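Waneva Lined Storage Boxes, Set of 2

I bought these in October to deal with the kitchen table, which collects whatever comes out of pockets and bags at my house. The set is two open boxes, one larger than the other, white outside with a lavender lining. I paid $20. The Trindero set I looked at first was $40 and came with lids I didn't want.

They arrived nested and needed no assembly. The corners were square and the lining was glued flat except for one spot near the rim of the small box, which I pressed down with my thumb. It has stayed down.
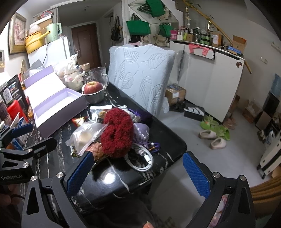 Sorting day: both boxes at the left, with the snacks, a white cable and the red fuzzy knit still to go in.

The large box is the useful one. It takes cables, packaged snacks and small pouches without much stacking, and I can see to the bottom. Fluffy things are harder. A thick knit fills it fast and then everything else ends up on top — I now keep knits in a drawer.

The small box is fine for packets and odds and ends, but I would have liked it deeper. Neither one has a divider. I tried a Statow drawer insert in the large box and it was too wide by a finger.

The lining picks up lint and shows it. A damp cloth gets most of it off. The white outside wipes clean, though I would keep both boxes away from the stove and the sink.

After 9 weeks the sides are still straight. If you need lids or handles, look at the Fashola set. For a table that needs clearing before dinner, these do the job, and I'd buy the large one again if Waneva sold it separately.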